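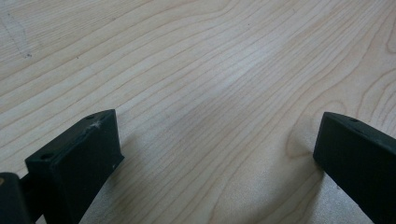

Pale wood, with the grain running in long bands.

The proposed withdrawal of the Hafstein Road bus gate, and what the council has published so far

Posted 13 May 2023

Readers of this site will be aware that the council has opened a further round of consultation on the future of the bus gate at the eastern end of Hafstein Road. I have written on the subject before, when the gate was first installed, and several residents have asked whether I intend to respond this time. I do, and the greater part of my response is set out below so that others may use or disregard it as they see fit.

I should state at the outset that these are my own views. I sat on the Grevlow transport liaison group until last year and no longer hold any position on it. The present members have had no sight of this text.

The background

The bus gate was introduced under an experimental order. Under that arrangement, general traffic is prohibited between the junction with Mill Lane and the railway arch during the morning and evening peaks. Buses, cycles, taxis and emergency vehicles may pass. The order was extended once, after the monitoring equipment at the arch was found to have recorded nothing for several weeks, and the council must now decide whether to make it permanent, amend it or let it lapse.

The consultation document presents three options. Option A retains the gate in its present form. Option B retains it in the morning only. Option C removes it and puts in its place a 20 mph limit along the whole of Hafstein Road, together with a raised crossing outside the surgery. The officers' covering paper describes Option C as the preferred option, although the reasoning for that preference occupies a single paragraph on the last page and refers to an appendix which had not been published when I last looked.

It is the absence of that appendix which has caused most of the correspondence. The traffic counts, the bus journey times and the results of the air quality monitoring are all said to be contained in it. Residents have therefore been invited to express a view on the outcome of an experiment without being told what the experiment found.

The council's statement

The portfolio holder for highways, Councillor Clotilde Boyer, addressed the point at the area meeting held in the church hall. She said that the appendix was being checked for accuracy, that it would be released in good time and that any response already submitted could be amended once it appeared. I was present and took a note, and I believe that to be a fair account of her remarks.

I have no reason to doubt that the assurance was given in good faith. It does, however, leave several matters open. The online form issues no reference number and offers no means of returning to a completed entry. A resident who has replied on paper would have to write again and trust that the second letter would be matched to the first. I asked whether the closing date would be moved if the appendix were to arrive late, and was told that the question would be taken away.

That was the second occasion on which a question of mine had been taken away. The first concerned the signs. The plate beneath the northern sign shows the hours in type that is difficult to read from a moving vehicle, and a number of drivers have successfully appealed on that ground. If the gate is to remain in any form, the signs will need to be replaced, and the cost of doing so ought to appear in the comparison between the options. At present it appears nowhere.
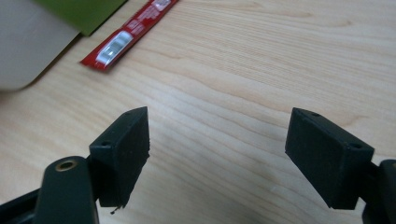 Light-coloured tabletop, warm beige to honey in tone.

The position of the operator

The Gilluva bus company runs the only frequent service on Hafstein Road, and its local management has published a short letter in favour of Option A. The letter states that the 7 has kept better time in the morning peak under the present order, and that the company would expect to review the timetable if the gate were removed. It does not say what such a review might involve.

Some residents have read the letter as a threat. I do not think that is justified. An operator which is asked for its view is entitled to give it, and the timetable would have to be looked at in any event. I would nevertheless have preferred to see journey times from before and after the change set out side by side, with the same months compared. The roadworks on Station Hill fell within the trial period and must have affected the figures, to what degree I cannot say.

Evening services are a separate matter. My own experience, as a passenger who uses the route on most working days, is that the evening bus is held up well before it reaches the gate, usually at the roundabout. The queue there has a good deal to do with the supermarket exit and very little to do with Hafstein Road. Option B would in my view lose the buses less than has been suggested, and it is the option which has received the least discussion.

The side streets

The strongest objections have come from residents of Albert Street and Tannery Row. They report that drivers avoiding the gate now use both roads as a through route, and that the problem is at its worst when children are walking to school. I have stood at the corner of Tannery Row in the morning and I find the complaint well founded. The road is narrow, there is parking along one side and the footway disappears altogether beside the old chapel.

The consultation document acknowledges this in one sentence, where it speaks of "localised redistribution". I would urge the council to find a plainer expression. The families concerned did not ask for the experiment, and they are entitled to be told how many additional vehicles pass their doors as a result of it.

The petition got up by the Tannery Row residents has attracted around 200 signatures. I understand that it asks for the gate to be removed. I also understand, from conversations with several of those who signed, that many would be content for it to stay if the side streets were closed to through traffic at one end. That possibility was raised at the very first liaison meeting and costed in outline. It is absent from the current document, and no explanation has been offered for leaving it out. 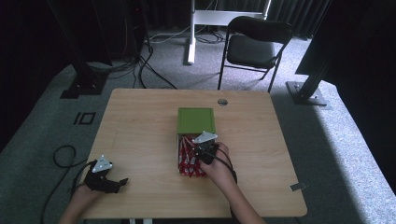

There is a further consideration, which is the effect of any closure on deliveries to the premises behind the parade. The larger vehicles presently enter from Albert Street and leave by Tannery Row. A closure at the chapel end would require them to turn in the yard, and the owners of the yard would need to agree. I am told that they have not been approached. It would be a simple matter to write to them before the consultation closes, and I have suggested as much to the highways office.

The surgery crossing

Very few people object to the raised crossing, and I am among those who would welcome it. Patients leaving the surgery for the bus stop opposite must at present cross between parked cars, and the bend restricts the view of anyone approaching from the arch. The difficulty is that the crossing has been offered only as part of Option C. A resident who wants the crossing and the bus gate has no box to tick.

I have asked the officers whether the two could be separated. The reply stated that the options had been "developed as packages". I accept that this is so. I would observe only that the crossing was on the council's own list of intended schemes before the gate was thought of, and that its funding was at that time described as secure. Whether the money has since been spent elsewhere is a question I have now put in writing.

My response

I have asked for the appendix to be published without further checking, if necessary marked as provisional, and for the closing date to be extended by a period equal to the delay. I have expressed a preference for Option B, conditional on a closure or some equivalent measure on Tannery Row. I have asked that the surgery crossing be considered on its own merits and that the cost of new signs be shown against each option that would need them.

Residents who wish to reply may do so through the council's website or by collecting a paper form from the library, where the plans are also on display beside the local history shelves. The scale on the second sheet is wrong and the library staff have been told. Anyone replying online is advised to keep a copy of what they have written before pressing the final button, as the form does not send one.

I shall add a note at the foot of this page when the appendix is published. Comments remain open, subject to the usual rules, and I would ask correspondents from both sides of the argument to refrain from naming individual drivers.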